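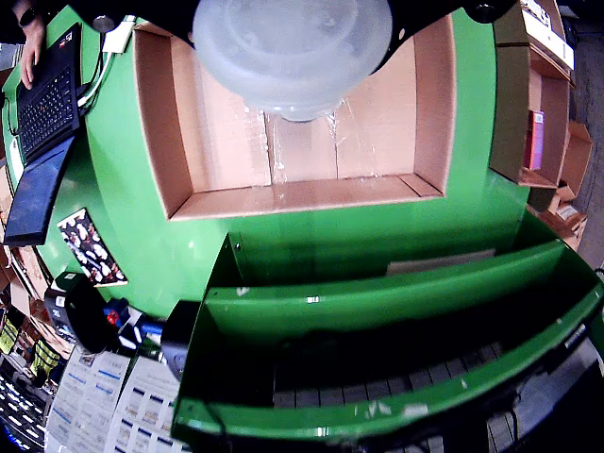
We're collecting pick-and-place examples for a learned grasping policy and I can't settle on how many per object. Dalten wants 34 of each before we train anything. My other worry is the box. With the flaps folded outward and the taped seam running up the middle of the bottom, I reckon the policy could learn the seam instead of the item. Would you swap boxes partway through?
uton_bench

Swap them. We left ours in for the whole of December and the policy fell over when we changed cartons. 10 per object is plenty if the starts vary.
priravex

Disagree on 10. Clear items need a lot more. Our shallow tray, same arm for both:
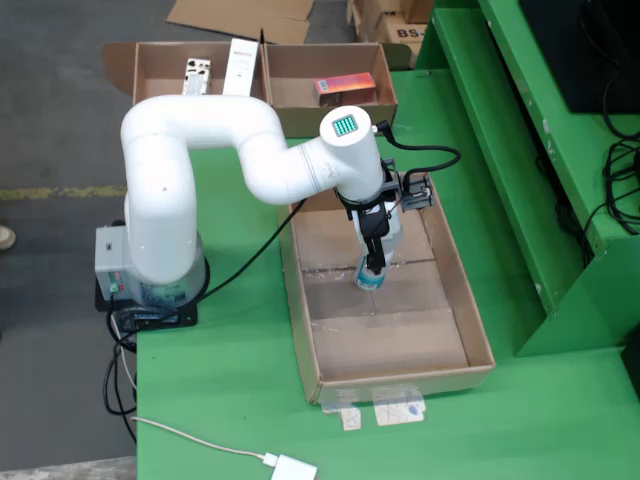
Can with the white and blue label, held just above the tray.

The labelled can was fine after 8 examples. The clear one was still missing.
dinh_cell4

Was that the gripper or the lighting, though? I wouldn't blame the count yet.
priravex

Same gripper, same lights. Here's the other item: 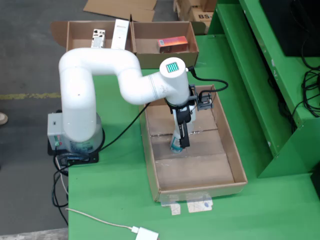 Clear item with a light blue tint, fingers pointing straight down.

dinh_cell4

OK, fair point on clear stuff. I'd still stop at 10 for cans.
priravex

Thanks both. I'll rotate boxes and do 34 for anything see-through, then argue with Dalten about the rest.
uton_bench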